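**Software group update, 17 Mar 2025**

## Perception: transparent containers

The Kleinschmidt laboratory has completed the second revision of Postero, the segmentation and grasp-labeling package used across the manipulation program. The release was prepared under the direction of Nuanchan Inthanon and replaces the version installed at Firkutside last year.

The principal change concerns translucent objects. Earlier releases relied heavily on depth readings, which are unreliable on smoky plastic, and the planner often received a basket wall with holes in it. Postero now estimates the rim and the handle cutouts from color alone and passes both to the planner with a confidence value. Glare is treated as missing data and no longer as an edge.

Thin objects received similar attention. Chopsticks lying side by side were frequently merged into one item. The new model separates them in most cases, although pairs that pass behind a gripper finger remain difficult — the hidden section must be inferred from the two visible ends. The evaluation set holds 509 table arrangements, of which 40 were reserved for final testing. Each includes wooden, ceramic or steel utensils on a pale surface, with baskets close by. 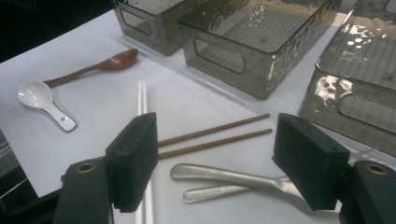 ## Planning: changes to Oller

Oller, the motion planner, will accept the new confidence values beginning in April. Groups that maintain their own configuration files should add the two new fields before updating. Existing files will continue to load, but the planner will treat every basket rim as certain, and approach paths may pass too close to the walls.

Requests for access should be sent to the software group.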